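We use cookies to make this site work. By continuing you accept our cookie policy. OK

Print this page | E-mail to a friend

Reading from the kitchen shelf

Fevley Language Circle newsletter, 2023-08-18

Since May our beginners' group for Chinese has worked without a textbook. I was against this idea at first. I learned English from a book with a green cover, lesson after lesson, and I believed it was the only serious way. But Anika Crenshaw asked us to try with food packets for one term, and I must now report that the attendance is better than it was with the book.

The rule is simple. Each person brings one thing with writing on it, and we read what we can before we open the dictionary. Soy sauce is good for the beginning. Instant noodles are difficult, there is too much small text and the instructions are written in a very short style.
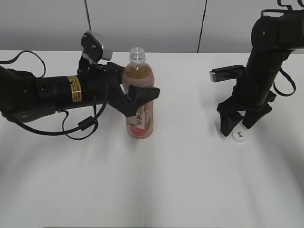

We meet upstairs at the Wivden library, from 17 to 19 o'clock, and the fee is still 8 pounds for the term. Please pay it to Veronica Văduva and not to me, I lost the envelope once already. Tea and biscuits are included, but bring your own cup.

What I like most is that the same characters come back. In the book you meet a word in lesson two and then it disappears until the test. On food it is different. The character for tea, 茶, is on the tin, on the box, on the paper bag, and after some evenings you do not have to think any more. Győző Szekeres made small cards for the characters which we meet often, and he keeps them in an old biscuit box. You may borrow them for one week. 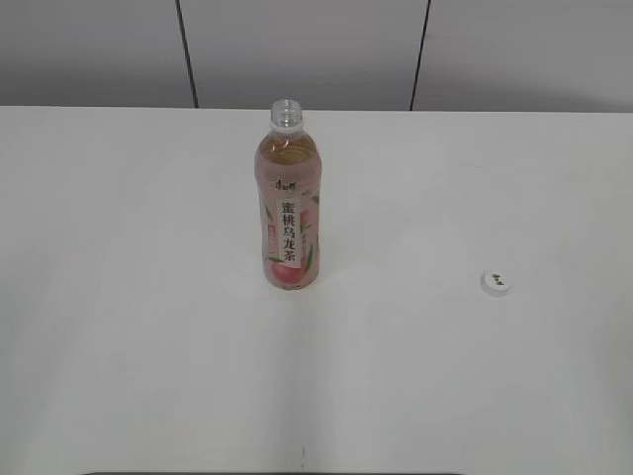 Peach oolong tea, bottle and cap.

A word about handwriting. Several members wrote to me that they want to write and not only to read. Vikas Mishra will bring squared paper to the next meetings and will show the order of the strokes. Pencil is enough, please do not buy an expensive brush yet.

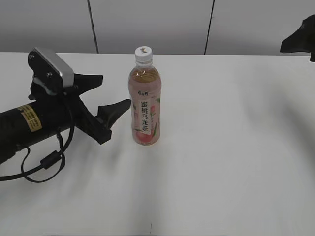

Flavours are a good subject for the second month, when people know some fruit. The names are built in a regular way, with the fruit first and the kind of drink at the end, so you can guess a lot. Take the peach oolong: the label says 蜜桃乌龙茶, from top to bottom in one column. The first two characters are the peach, the next two are oolong and the last one is our old friend tea. Nawal Salem asked why there is honey in the peach, and it is a fair question. 蜜桃 is simply a word for a sweet, juicy peach. Learn it as one piece.

Brand names are another matter. They are often drawn in a flowing hand that even good readers find slow, so leave them for later and go to the printed words. 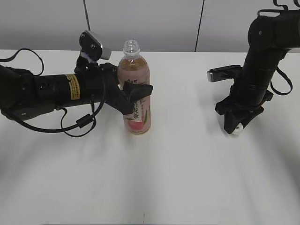 Bottle on the white table.

For the next term we look for more kinds of packaging, also in traditional characters if you have them. Clean and empty is fine. New members can come to any meeting without previous knowledge.

Print this page | E-mail to a friend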